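Mouse cursor skips on my shiny table unless I use the tiny round pad. Any fix?

Posted September 19, 2020 by Tracey Tindall

Hi all, hoping somebody here has been through this. I've been working at the dining table since spring, and it's a nice old brown wooden thing with a very glossy finish (my aunt's, so sanding it is out of the question!). My laptop is fine on it. The mouse is another story. It's a plain black one, nothing fancy, and on the bare tabletop the cursor either sits there sulking or jumps clear across the spreadsheet. I do invoices for a garden supply place called Pekullow, so a cursor that jumps is a real pain when I'm trying to click into one little box.

I do have a mouse pad, a round yellow one with a cat on it that came in a gift swap, and on the pad everything works. But it's small, and I'm a big-arm-movement kind of person, so I run off the side all day long and end up back on the shiny part.

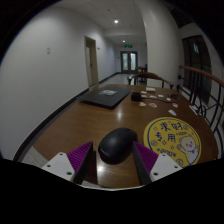 My usual corner: mouse on the bare wood, cat pad next to it, laptop shut for the day.

Things I've tried: wiping the table with a barely damp cloth, cleaning the little window under the mouse, turning the pointer speed down, and sliding a sheet of printer paper underneath. The paper worked until it crept off toward the charger. I also turned off the overhead light once because it bounces right off the wood, and I couldn't tell if that helped or I just wanted it to. Do I need a new mouse, or a bigger pad, or what? I'd like to keep it under 20 dollars if I can.

Wayne Yeoman

Bigger pad, I'd say. Most ordinary optical mice look for tiny bits of texture in the surface to figure out which way they're going, and a glossy finish doesn't give them much to look at. I had the same trouble on a lacquered desk. I bought one of those long cloth desk mats and it fixed it the same afternoon. Mine was a Sunance, I think I paid 10 dollars for it on clearance, and it's wide enough that I can swing my arm around like you do and never fall off.

Two things to watch for. Get one with a stitched edge or it'll curl up by November. And check the backing before you leave it on your aunt's table, because some rubber backings can mark a finish if they sit there for months. I put a thin cotton placemat under mine and lift it all up when I dust. If it slides on the cotton, set the laptop on one end of the mat and that'll hold it.

If you'd sooner spend the money on a mouse, some of them are sold as working on glass and gloss, but they usually cost more than you want to spend.

Reece Clegg

just get a trackball. never going back

Despina Andreadis

Before you buy anything, try turning the pointer speed UP while you're on the cat pad! You said you turned it down, and that makes you move your arm farther to cover the same screen, so of course you're running off the edge. I bumped mine up 3 notches and now I hardly move my wrist. It felt twitchy for a day or so and then I forgot all about it.

I'd also skip furniture polish on that corner for a while. I used a spray on my table and it made the skipping worse (and my sleeve kept sticking, yuck). If you still want more room after that, a cork placemat is pretty good in a pinch. The bumpy woven kind is no good, I tried.

Comments (4)

Tracey Tindall: Despina, I feel silly, I had the speed thing completely backwards. Turned it up and the cat pad is suddenly a lot roomier. Still going to look for a long mat though, the placemat trick under it sounds smart.

Petrică Coman: Does the cloth mat wash okay? I drink coffee at my desk and I know how this ends for me.

Wayne Yeoman: Petrică, I do mine in the sink with dish soap and lay it flat overnight. Don't put it in the dryer.

Petrică Coman: Thanks, ordering a dark one.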